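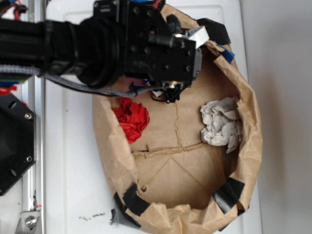 **Progress report: Grindville Household Paper and Packaging Recovery Project**
Prepared for the Clolten Fund, covering the period from February through May

## 1. Status

The pilot is in its second reporting period. Collection has run on all scheduled weeks except one in March, when the county closed the river road and the truck could not reach the Tistham transfer station. The missed load was picked up the following week. Spending is within budget on every line except vehicle repair.

Work completed in the period:

- Route 2 opened in March, as set out in the grant agreement.
- The sorting guide for residents was rewritten and mailed.
- The scale at Tistham was recalibrated and a printed ticket is now issued for every load.
- The baler contract with Csizmadia was renewed on the existing terms.

Work not completed:

- The covered storage bay at Tistham. See section 4.
- The end-of-year resident survey, which has moved to the next period.

## 2. Participation and tonnage

The pilot has 108 enrolled households on Route 1 and 101 on Route 2. Enrollment on Route 1 has been flat since the last report. Route 2 filled faster than planned, mostly through the inserts that went out with the water bill, and there is now a waiting list.

Set-out rates differ between the two routes. Route 1 households put material out nearly every week. Route 2 households tend to hold it and set out larger amounts every second week, even though the truck passes weekly. We do not yet know whether this is a habit carried over from the old municipal schedule or a result of the longer driveways on that side of town. The survey will include a question on it.

Tonnage by load is listed in the attached ledger. Two cautions apply when reading it. First, loads weighed before the recalibration were recorded on the old scale, which read high, and they have been left as recorded with a note in the margin. Second, the April figures include a one-time delivery of flattened shipping cartons from the Grindville school district. These cartons did not come from enrolled households and should be left out of any per-household calculation.

## 3. Material quality

Quality remains the main technical concern. Csizmadia accepts mixed brown paper and corrugated board in a single bale, provided that food residue, metal, and plastic film stay under the contract limit. In February two bales were downgraded. No bale has been downgraded since the new sorting guide was mailed, but the margin is narrow and we do not consider the matter closed.

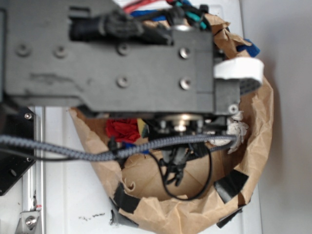
The most common problem is grease. Pizza boxes and takeout bags are the usual source, and residents often cannot tell how much staining is acceptable. The old guide said "lightly soiled items only," which was read in many different ways. The new guide gives a simpler rule: tear off the greasy part, put it in the trash, and recycle the rest. Crews have been told to accept boxes with the lid alone.

Moisture comes second. Paper set out in open bins before rain can gain enough water weight to distort the load figures, and it compresses poorly. We tested lidded bins on one block of Route 1 for the whole period. Moisture readings on that block were lower after every wet collection day. The bins cost more than the open type and the hinges are weak in cold weather. One supplier has offered a heavier hinge at the same price for orders placed before August, and we have asked for a sample.

Third is small mixed items left inside larger containers: packing pillows, receipts with a plastic coating, foil, and twist ties. Few of these are heavy, but they are slow to remove on the line. The guide now asks residents to empty and flatten every bag and box before setting it out. Compliance is better for boxes than for bags. We think the wording is partly at fault, as the instruction to flatten appears under the heading "Cardboard" and nowhere else. This will be corrected in the next printing.

## 4. Site work at Tistham

The storage bay was due for completion in April. The slab has been poured and the posts are set. The roof panels were delivered in the wrong length and were sent back, and the replacement set has a lead time that runs into the next period. Until the roof is on, bales are kept under tarps on the north side of the yard. The tarps have held, but they add 15 minutes to each loading and unloading, and this time is charged to the operations line.

The county inspector visited once and asked for two changes: a painted walkway between the scale house and the bay, and a second extinguisher near the baler. Both were done within the month.

The access gate is still opened by hand. An electric opener was listed as optional in the original budget. We recommend leaving it out and moving the money to vehicle repair.

## 5. Budget
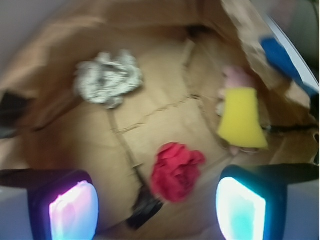 Vehicle repair is over budget. The collection truck needed a hydraulic pump and a set of rear springs, neither of which was foreseen. The truck is otherwise sound, and the mechanic's written opinion is attached. All other lines are at or under plan. Printing came in low, as the guide was cut from four pages to two.

Income from bale sales was below forecast for February and March and close to forecast for April and May. The price paid for mixed brown grades follows a published index, and the contract has no floor. We asked Csizmadia to consider a floor price at renewal and they declined. We will raise it again when the contract comes up next year, with a full year of quality records to support the request.

We request approval for one transfer: the gate opener allowance, in full, to vehicle repair. This covers the overrun and leaves the total grant amount unchanged.

## 6. Plan for the next period

- Install the roof on the storage bay and move all bales under cover.
- Reprint the sorting guide with the flattening instruction on the front page.
- Test the heavier hinge on the existing lidded bins before any larger order.
- Run the resident survey on both routes.
- Offer places to the Route 2 waiting list if the truck has capacity after the summer volume check.

The school district has asked if its cartons can be collected regularly. The present agreement covers households only. A short note on costs will be sent to the Fund separately, and no school material will be taken until the Fund has replied.

Attachments: load ledger, moisture readings, inspector's notice, mechanic's opinion, revised sorting guide.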